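Brotwood Hard Wax Oil, Satin, 155 ml tin
Home > Finishes > Oils and Waxes

In stock. Ships from our Gallness shop in 2 working days.
Item no. 1257

I've been selling finishes for a good while now and this is the tin I grab when it's my own furniture. It's a hard wax oil for indoor wood: tabletops, shelves, desks, stair treads if you give them an extra coat. It goes on thin, smells a bit like a candle store (I like it, my neighbor Ileana Lungu does not) and leaves pale wood looking pale. That last part matters to me! I've had enough maple go orange on me to last a lifetime.

One small tin will do a coffee table and you'll have some left over for a cutting shelf or a couple of picture frames. For a full-size dining table, get two so you don't run dry halfway across. 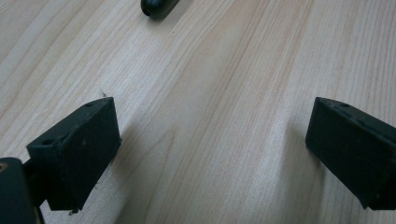
Okay, so how I put it on. Sand to 180 grit and stop there, because if you go much finer the oil has nothing to hang on to. Vacuum, wipe, then work in a small puddle with a white pad, going with the grain. Wait ten minutes and buff off everything you can. Everything! Most of the "help, it's sticky" emails I get are about oil somebody left sitting on top. Second coat the next day, same deal, and then keep your coffee mugs off it for a week.

Veneer is fine too, just go easy with the sandpaper.

Please lay your used rags out flat outdoors to dry, or drop them in a bucket of water. Oily rags in a heap can catch fire all by themselves.

What's in the box
- One 155 ml tin, satin
- One white applicator pad
- My one-page instruction sheet

Good to know
- Indoor use only
- Full cure: 7 days at room temperature
- Cleans up with mineral spirits
- Keeps two years unopened, so write the date on the lid when you crack it

From customers
"Did my desk in March and it still beads water. Wish the tin were bigger." Florin Bogdan
"Nice finish, lid is a pain to get off." Ruoxi Luo

(She's right about the lid. Use a wide screwdriver and go all the way around.)

Also available: matte, item no. 188, same size and same price.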